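4. Storing the bags and dressing the table

Read this section before you lift anything. Most calls to the Druditz help desk come from people who began at step three.

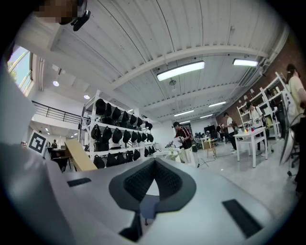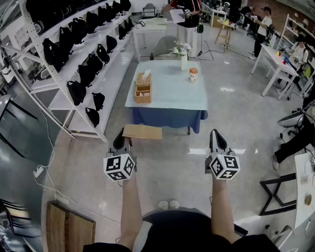
Fig. 4: the white shelving unit with dark bags on its tiers, in both views.

1. Empty each bag. Yes, the side pocket too.

2. Fill the top tier first and tuck in the straps. A hanging strap will find a passing elbow.

3. Lay the dark cloth on the square table, then the lighter one over it. Smooth both. Nearly straight is not straight.

4. Put out the tissue box and the flowers. Paper cups may visit but should not settle.

Note: keep 800 mm clear in front of the shelves. It will look like wasted space until you want a bag.

Caution: do not climb the tiers. For a spare shelf, quote part 537 and ask for Helju Ots.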